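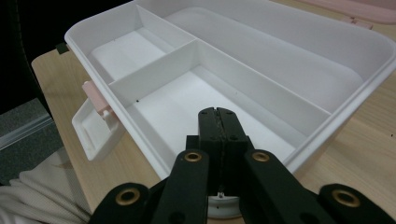 Minutes of the Chilled and Frozen Meals Review Group

Home | Meetings | Members | Contact

Wednesday, November 6, 2019
Minutes taken by Satish Katiyar

Present: Deepak Pathak (Chair), Satish Katiyar (Minutes), and representatives of the Clisberg kitchen, the Losville depot and the Kumsa shops. Apologies were received from the Clokadville office.

1. Minutes of the previous meeting
The minutes of the September meeting were agreed as a correct record, subject to one correction. Under item 4, "lentil bake" should read "lentil and squash bake".

2. Matters arising
The revised cooking instructions for the fish pie had been sent to the printer. The Chair asked that the wording on standing time be checked once more against the kitchen's own notes before the sleeves were ordered.

3. Frozen range: new recipes
The Clisberg kitchen presented two recipes for the winter range, a chicken and barley stew and a mushroom rice dish. Both had been tasted by members before the meeting.

The stew was well received. Members felt that the barley held its shape after reheating and that the portion was a fair one. It was noted that the carrots were cut smaller than in the sample shown in September, and the kitchen confirmed that this was intended. The stew was approved.

The rice dish was thought to be under-seasoned and rather wet at the edges. The Losville representative suggested less stock and a longer rest before freezing. The Chair preferred to keep the stock as it was and reduce the mushrooms. After discussion it was agreed that the kitchen would prepare both versions for the next meeting. No decision was taken on the name of the dish. 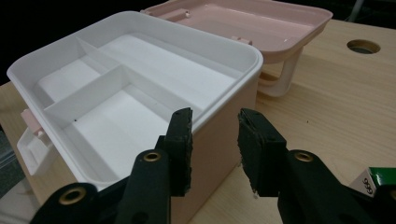 The first production run of the stew was set at 2000 meals, of which 700 would go to the Kumsa shops and the remainder to the Losville depot. The depot asked for written notice of the delivery day, as freezer space was limited until the summer stock had been cleared.

4. Salt and labelling
A paper on salt levels had been circulated. Members accepted its main proposal, that salt be shown per meal on the front of the sleeve as well as per 100g on the back. The Kumsa representative reported that customers found the present lettering too small – several had asked shop staff to read it to them. Satish Katiyar would obtain a revised layout from the printer.

5. Customer comments
There had been 12 written comments on the vegetable lasagne. Most concerned the film lid, which was said to tear when peeled back from hot. The kitchen would test a heavier film. One comment praised the sauce and was noted with thanks.

6. Any other business
The Losville representative asked whether tasting samples could be labelled with the date of cooking. This was agreed.

7. Next meeting
To be held at the Clisberg kitchen, on a date to be confirmed by the Chair. Members were asked to send agenda items to Satish Katiyar in writing.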